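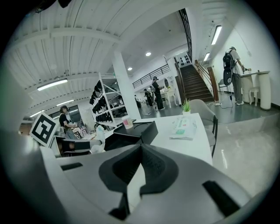
Half hour call and no Trivach.

Colleen Thibodeau stood in the wings with her script rolled up in her fist, smacking it against her leg. Second night. First night he'd been late as well but only by a bit, and everyone had laughed. No one was laughing now. The band were tuning, or the oboe was, over and over, the same flat A.

"Ring him again."

"I've rung him."

"Ring him again, Gaber."

Gaber rang him. Straight to the message. That lovely big voice, telling them to leave their name.

The show was called Prulunine, after the island in it, which wasn't a real island, and after the song in it, which was a real song and the only one people came out humming. Trivach sang it. End of act one, alone, one lamp, no set. He'd been singing it since the workshop. There was an understudy on paper. On paper it was Gaber, who also did the ferryman and the second policeman and had never once got through the bridge without going sharp.

"I can't," Gaber said, before she'd even looked at him.

"You know the words."

"I know the words."

"Well then."

Twenty minutes. Front of house on the headset, wanting to know could they open the doors. 868 seats at the Fustura and for once nearly all of them sold, coaches outside, somebody's whole choir up in the circle. Colleen said open them. What else could she say. She heard it start, that noise like shingle, coats and seats going down and people saying sorry, sorry.

She went and found the coat. Trivach's coat, long, grey, heavy as a dog. Held it up against Gaber. Four inches too long at least. Wardrobe came at it with pins in her mouth and nobody spoke.

He was humming. Quietly, under his breath, the bridge. Sharp.

"Don't push it," Colleen said. "You always push it. You go at that top note like it's a bus you're missing. Just let it come past."

"Is that a note?"

"It's a note."

Ten minutes. She went down to the stage door herself and looked up the road and down it. Rain. A man with a bike. She thought about June, the tour, the vans already booked, the posters with Trivach's face on them and not much else. She thought, if he walks round that corner now I'll kiss him and then I'll kill him. He didnt walk round the corner.

Back up. Beginners. Gaber in the coat, hem pinned, looking about fifteen.

Act one went by the way they do. Fast and then all at once it was there, the lamp, the empty stage, the oboe with its A. She couldn't watch. She watched. He came down to the lamp and stood a bit off his mark and opened his mouth, and it was a smaller song. That was all she could think. Trivach filled it right up to the walls and Gaber just sort of told it to them, like somthing he'd heard about. The bridge came. He didn't push. He was a shade under, if anything. The circle had stopped coughing.

Blackout. Then nothing, for long enough that she put her hand over her mouth.

Then the noise.
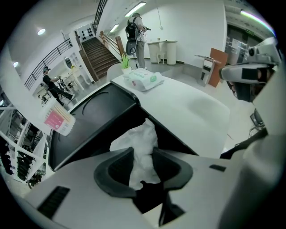 Marianne thought the silence went on too long to be believed, she's sat through plenty of first acts and somebody always claps early, but she did want to know where Trivach had got to and whether he was ever coming back for his coat.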